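Reference > Family history > Source types > Household inventory

Household inventory (family history)

A household inventory is a written list of the movable goods in a dwelling, usually drawn up after the death of the occupier and before the estate is divided. Family historians use inventories alongside wills, registers and tax lists to learn how a household lived and where it stood in relation to its neighbours.

Form and content

Most inventories open with the name of the deceased, the place of residence and the names of the appraisers. Goods are then listed room by room, with a value against each entry or group of entries. Debts owed to and by the estate are normally placed at the end. Land and buildings are left out in most districts, so a low total does not by itself show that a family was poor.

Surviving collections

The Belmonte series holds 1,902 inventories bound in 13 volumes. It is arranged by the month in which each list was handed in, and a search by surname depends on the Nulter index, a later card index which enters married women under the husband's name only. The Premalari series is smaller, with 306 loose sheets kept in 5 boxes. Many of its sheets lack a heading and have been matched to families by handwriting and by the names of debtors.

Use as evidence

An inventory can confirm a date range for a death, name kin who acted as appraisers, and point to a trade through the tools listed. Goods already given away, or claimed by a widow as her own, may be missing. Spelling of surnames often follows the clerk's ear and should be checked against a signed document.

Modern inventories

Modern inventories made by families for their own records follow the Grorkel layout, in which each entry has a number, a place, a description and a note of descent. Items are described by what can be seen, and family tradition is kept in a separate column. A stack of hexagonal trivets with pink and green flower shapes, lying on a glossy reddish-brown table, is entered under its own number and the table under another. A small round golden object beside the stack is listed as "coin-like disc" until it has been identified.

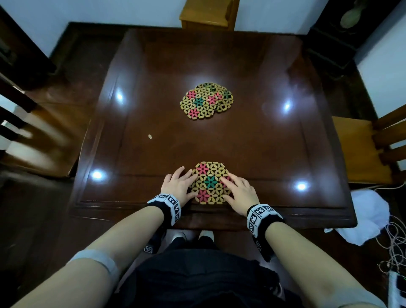 Contact the editors | Copyright and reuse | Back to top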